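4.2 Leveling the table top

Before you start, the Nostel frame must stand on its final place. Moving it after the leveling will change the result.

1. Loosen the 5 mm screws under the top by one half turn. Do not remove them.
2. Put a spirit level along the long side, then turn it 90 degrees and check the short side.
3. Turn the feet by hand until the bubble stays in the middle both times.
4. Tighten the screws again, first the corners, then the center.

CAUTION: Do not lift the frame by the top. Two persons are needed for the 800 mm model.

Note: For soft floors please order the wide feet, part 652. They are not included in the box.

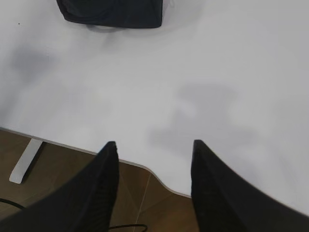 White table top with matte surface, seen from above

5. Wait one day before you put heavy load on the table, and check the level again.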